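Knitting corner – the blanket drive is on again

Well, January 2018 is here and I have already broken my one resolution, which was to buy no yarn until spring. I lasted 8 days! Then Rehema Chege told me the shop on Levov Street had a bin of odd balls marked down, and off I went (in sleet, in the wrong shoes) and came home with two bags of the stuff.

So I may as well put it to good use. We're collecting squares for the March blankets again, and any color goes. Last year I was fussy about matching and I regret it, the wild ones went first. Please do stick to washable wool or acrylic, and cast on 23 stitches if you're using the usual needles. If your squares come out a bit wonky, send them anyway – I can block nearly anything flat. 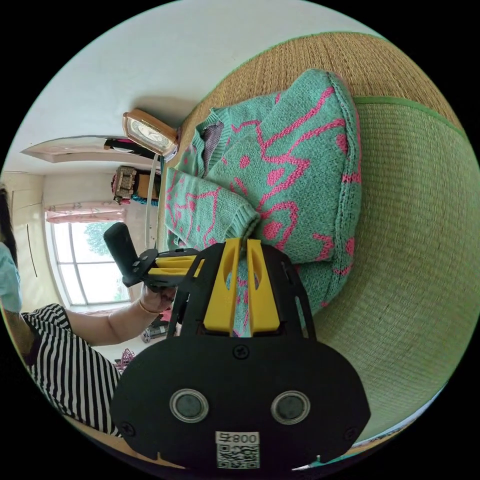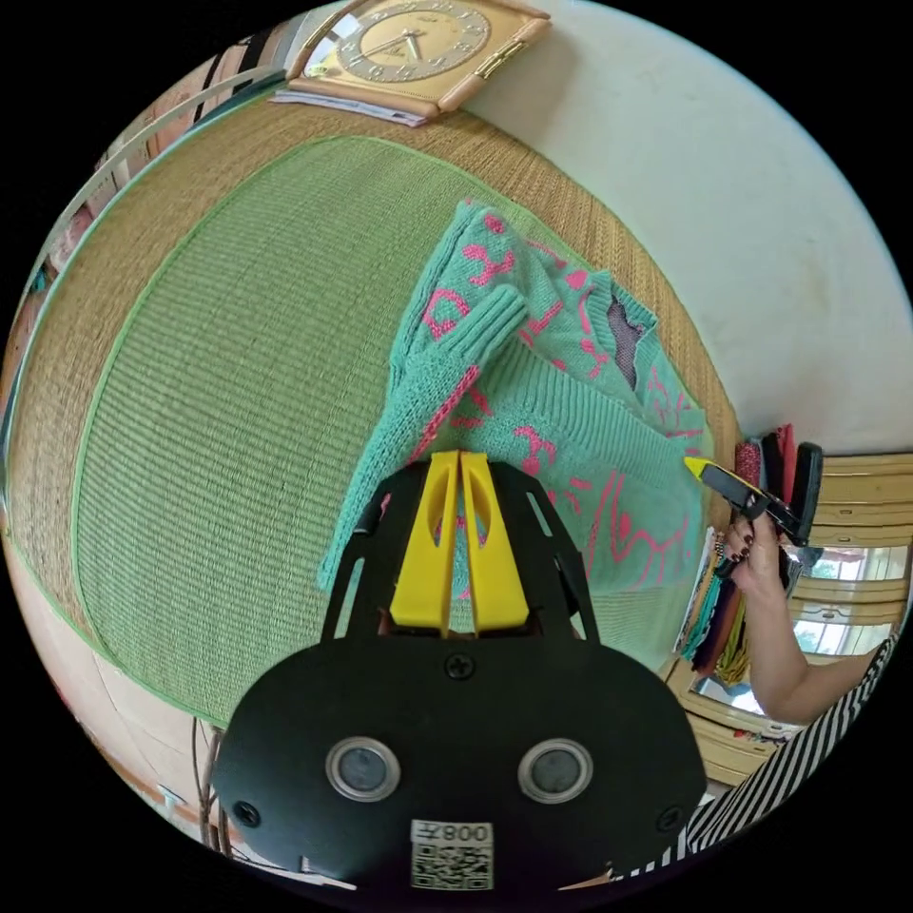
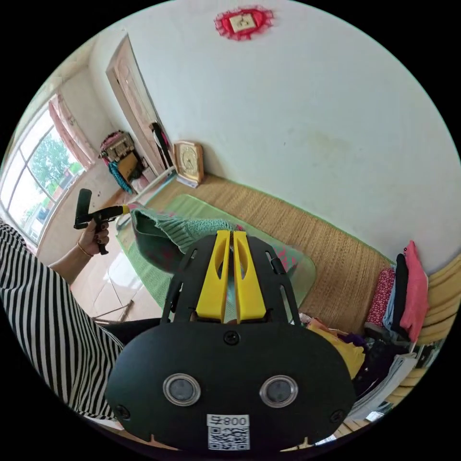 Green and pink knitting in the first photo.

Randi Nyberg has offered to show people how to do the joining, which I'm thrilled about, as my own seams pucker and always have. She uses a flat mattress stitch and leaves long tails to weave in later. Bring a blunt needle and your reading glasses, and a mug if you want tea. Finished squares can go in the basket by the Drolatow Room door, or give them to me at the Twal Street market if that's easier.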